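August, bench notes, Killberg upright

Second day on the Killberg. Denise Gosling brought the action back from Weerakoon at 9:40 with the new hammer shanks in the bass section. She wants the piano playable for her Schubert class, so regulation first, voicing after, and the pedal squeak whenever there is time.

Pitch came up on the first pass but the tenor break has already sagged again. Did not chase it. Will do a second pass tomorrow once the strings have settled, then leave it alone until the class has used it.

Let-off was all over the place. Set the naturals by eye against the gauge strip, then the sharps by feel. Five hammers in the low tenor were blocking on a firm blow. Four were plain let-off, the fifth had a swollen butt cloth that I pared back and ironed. Key dip is shallow at both ends and fine in the middle, so the front rail punchings were probably swapped at some point by someone in a hurry. Added thin papers from the bottom up to the first break. Top end still to do.

Repetition is better. The trill on E and F sharp above middle C, the one Denise complained of, goes cleanly at a moderate speed and sticks when pushed. Spring tension on the F sharp is suspect. Swapped it with a spare from the Emo donor action and it improved some. Order a set of 200 springs from Keseo, as we are nearly out anyway. 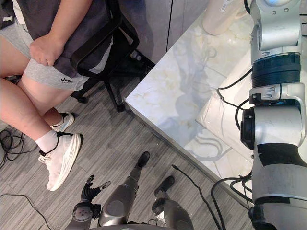
Dark tee, gray shorts, white sneakers with black trim.

Pedals: left one fine. Right one lifts the dampers unevenly, bass first, then a gap, then everything else. Bent three damper wires and the gap is smaller. The squeak is in the trapwork spring, not the pedal pin as I wrote yesterday. Graphite on it for now.

Voicing: only needled the top octave and a half. The old hammers there are hard and grooved. Next to them the new bass hammers sound woolly. Leave the bass until it has been played in.

Costs so far: 300 for the shanks and fitting, parts and my hours bring it to 1,060. Denise has the sheet.

To do: second pitch pass, top end key dip, check F sharp again cold in the morning, hinge screws on the fallboard, find the missing music desk peg.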